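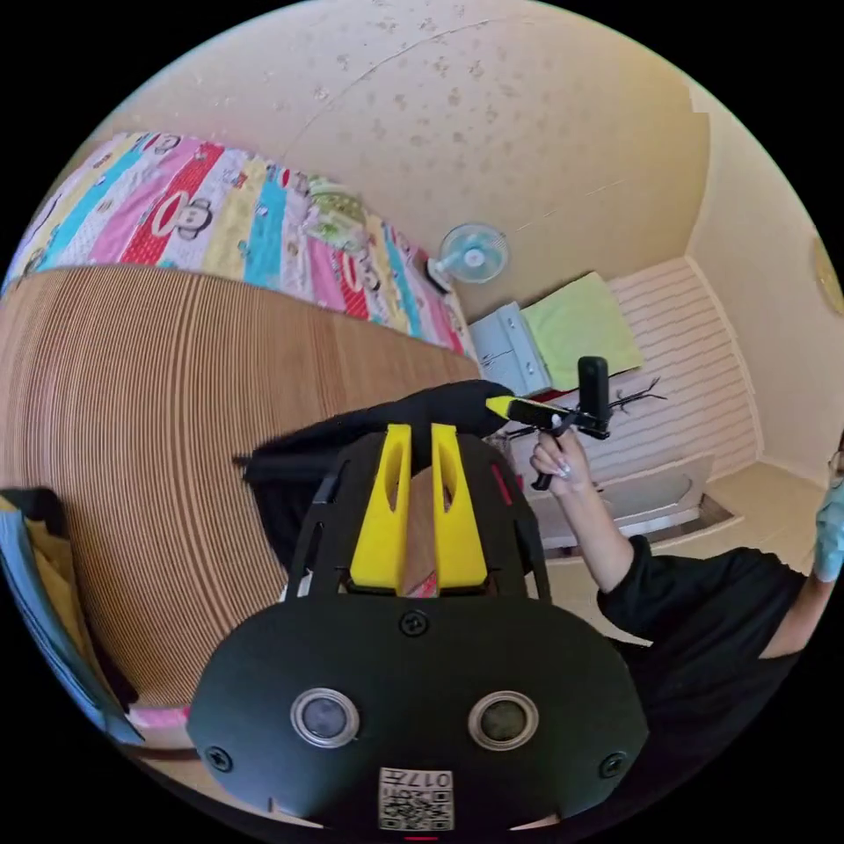

The bed is the folding table

Sunday, May 12, 2019

Most advice on clothes storage in small bedrooms begins with a purchase. A folding board, a valet stand, a set of fabric drawers, a bench for the foot of the bed. My position is that a bedroom with a normal bed in it already has a work surface for clothes, and that most of the money spent on the others would do more good left in the bank.

The bed should be treated as equipment. It has a fixed height, a fixed area, and a surface with enough friction to hold a sleeve where it was laid. A quilt with printed vertical bands, such as the striped one with the monkey faces, adds something a plain cover lacks, namely a set of straight lines to fold against. I line up the outer seam of a trouser leg with the edge of a band and bring the other leg over. The result is squarer than what I get on a plain sheet, and it takes no extra time.

Height and reach

The standard objection is posture. Cathal Hennessy made it at length in his reply to my January piece on drawers: a bed is lower than a table, so the person folding bends, and a person who bends gets a sore back. The first part is correct. The second depends on how the work is arranged. Kneeling beside the bed, or sitting on a low stool with the knees against the side panel, puts the surface at a usable level for anyone of ordinary height. A load of family laundry can be done this way without standing up once, provided the unfolded pile is on one side of the body and the finished pile on the other.

The side panel matters more than it gets credit for. A solid wooden panel gives the knees something to rest against and stops small items from going under the bed. The vertical grooves found on many of them collect dust and need a dry brush now and then. I would still take grooved wood over an open metal rail.

Reach is the real limit. The far edge of a double bed is out of range for most people who are kneeling at the near one, and anything placed there tends to stay there until bedtime. I keep the far end for bedding, folded, and nothing else. Clothes belong on the near half.

Clearance is the other number to check. I ask for 800 mm of free floor on the working side. With less than that, the kneeling position is awkward and the basket ends up on the bed, where it takes the space the work needs.

Dark trousers 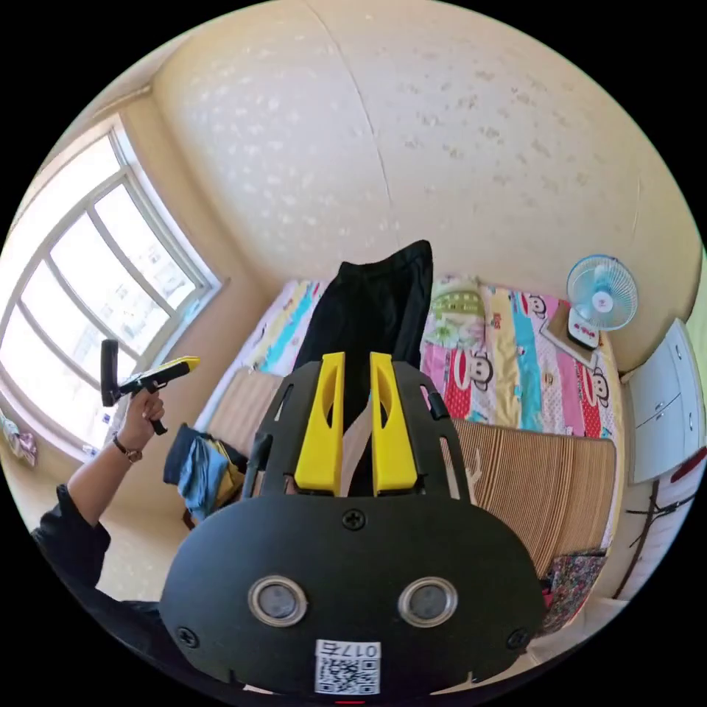

Black clothing at the near edge of the bed, window to the left.

Dark garments should be done first, in daylight, and next to the window if there is a window. Black cloth hides its own seams. Under a ceiling lamp at nine in the evening I cannot reliably tell the inside of a black trouser leg from the outside, and I have put enough of them away inside out to stop trusting myself on the point. By day the stitching shows and so does the lint.

The method is plain. Hold the waistband, let the legs hang over the near edge of the bed, and give gravity a few seconds with them. Lay the legs together on the quilt, smooth from the waist down, then fold in half and in half again. Using the bed edge as a hanging rail removes most of the soft creases that a flat surface only presses in. A table edge will do the same job, but it is hard and leaves a mark on some synthetics.

The place below the window is the wrong one for a waiting pile. Sun fades pinks and reds quickly, and cold glass in winter makes the nearest layer damp. A day there is harmless. A month is too long, and in my experience the piles that form under windows are the ones that last a month.

On buying something anyway

Ramiro Cordero, who edits these pages and has more patience with furniture than I do, asked me to be fair to the alternatives. I looked at two.

The Darnurer is a wall-hung folding shelf, 427 mm deep when open. It is well made and the hinge is good. An adult shirt folded in the usual way fits on it. An adult shirt before folding does not, and so the shelf can hold finished work and cannot be used for doing any. Sold as storage, it would be easy to recommend. It is sold as a folding station.

The Getance is a board with hinged flaps, laid on the bed and operated by turning the flaps in order. It gives a very regular result with T-shirts. It gives a poor one with anything that has a collar, and it is useless for trousers. It also has to be put somewhere afterward, and in the flat in Horulden where I tried it, the only free place was on top of the wardrobe. I used it for two weeks and then went back to my hands.

Neither product is bad. Both answer a shortage of surface in a room where the largest surface is already at hand and unoccupied for most of the day.

What the method costs

There are costs, and I would sooner state them than have them sent to me. The bed must be made before work begins, since a rumpled quilt defeats the purpose. Blankets and pillows must be moved to one end. The work must be finished by night, which is a discipline some households will dislike. Mine dislikes it. A half-sorted load moved to a chair at eleven o'clock is worse than an unsorted one in the basket, because the clean and the worn get mixed and someone has to smell them the next day.

Children's clothes are also slow on a bed. The pieces are small, the pile is tall, and it slides. For these a tray or a shallow box on the quilt is a real improvement, and any tray will do.

Air movement is the last item. A wall fan aimed across the bed will lift light cotton off a finished pile, and in warm months I turn mine off for the duration or point it upward. With the fan off, open the window before starting. Cloth that came off the line slightly damp should not be folded at all until it has been spread out for an hour, and the bed does well for that too, if the quilt under it can tolerate the moisture.

Readers in Marín have written to say that their bedrooms are too narrow for any of this, with the bed against the wall on both long sides. In that case work from the foot, use the last third of the mattress, and accept smaller batches. I have done it that way in rented rooms. Trousers go well from the foot. Sheets are better done standing, by two people, in the hall.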